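Recovering the footstool

2022-07-24

I have been putting off the footstool since October, and this week I finally finished it.

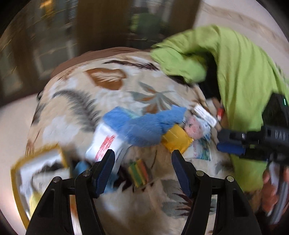
Bushra Bajwa wrote to me after my last post to say that I should never put new fabric over old, because the old layer always shows up as lumps by the second winter. She also said to buy more cloth than the chart tells you if it has a pattern on it.

I took the first piece of advice and ignored the second, which cost me a second order. The chart on the Dillier site lists plain fabric only. If your cloth has a repeat, you need to add at least one full repeat in each direction so you can move the design around until it sits in the middle. I ended up buying the extra from Tanoli, who had the same cloth in a slightly different dye lot. I used that piece underneath, where it doesn't matter.

Getting the old cover off took most of an evening. There were 60 staples in it and a row of tacks under those, from whoever did it before. A flat screwdriver works, but a proper staple lifter is faster and doesn't chew up the wood. I bought mine from Edovero for 15 dollars and wish I had done it years ago.

The padding was in better shape than I expected. I kept the foam and put a new layer of batting on top, pulled down over the edge so the corners came out soft. Don't stretch the batting. It thins out where you pull it and you can feel the difference with your hand.

For the cover itself, start with one staple in the middle of each side and work out toward the corners. Turn the stool over often and look at it from the top - a pattern that looked straight from underneath can be off by half an inch. I pulled mine off and started again once. On a rounded shape you need lots of small pleats, and I made mine nine to a corner, which was probably too many.

The dust cover underneath is plain black cotton from an old Zesska bag. It will do until I find something heavier.

Next is the dining chair with the split seat. I haven't decided on the fabric yet, but it will be a solid color. If anyone has used wool on a chair that gets daily use, leave a comment and tell me how it held up.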